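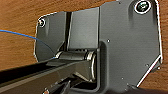 The cabbages come down to Himby in November, once the first hard frosts have sweetened them, and for a week or two the whole town smells green. Trucks park crooked outside the hardware store. People who haven't spoken since summer stand around arguing over which heads are tight enough, and whether you should salt by weight or by feel.

I love this time of year more than I can tell you! I came to sauerkraut late, after one jar bought at a roadside stand near Tavasik, and I ate it standing up in the parking lot with a plastic fork. It was sour, sure, but also a little fruity, with caraway in it and a crunch like fresh snow. I had grown up on the soft gray stuff from a can and had no idea.

The basics are almost silly. Cabbage, salt, a crock, time. You shred the heads, rub in the salt until your hands ache, and pack it all down until the juice rises over the top. Then you wait. In a cool cellar the Himby growers leave theirs for 60 days, and the really stubborn ones go to 90, by which point the flavor has gone deep and round – almost like wine.

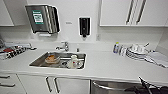 Sixty days is far too long for beginners, one Tavasik grower told me, and they should open a jar after six and taste it, then keep tasting, so they learn what the change is like. I tried it her way last year. At six days it was bright and salty and barely sour, and I put it on everything (eggs, beans, a cheese sandwich) until there was none left to age.

Every place has its own twist. Up in Iturra they bury whole heads between the shredded layers and use the leaves for stuffing in the new year. Along the coast they add sour apples. My favorite is the Ceketti style, with five juniper berries to a crock and a strip of horseradish laid on top, which keeps the whole thing sharp right through to spring.

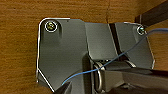
Metal bracket on brown wood.

If you want to start, buy one good heavy cabbage and a jar with a wide mouth. Save the brine, too. It's wonderful in potato soup, and I've been known to drink a small glass of it before breakfast.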